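Progress report to the Quiroga fund, September 10, 2024

Dear all, it's been a lovely, busy winter for the Karkthorpe community choir. We've grown to 18 regular singers, and your grant has covered hall hire and five new songbooks - the old ones were falling to bits! Sakda Siriwan has kindly taken on the altos. We've spent $1,230 so far.

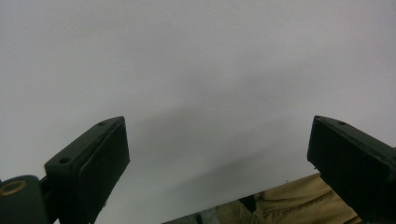 Our next big outing is the Rorbridge concert in October, and we'd dearly love to see you there.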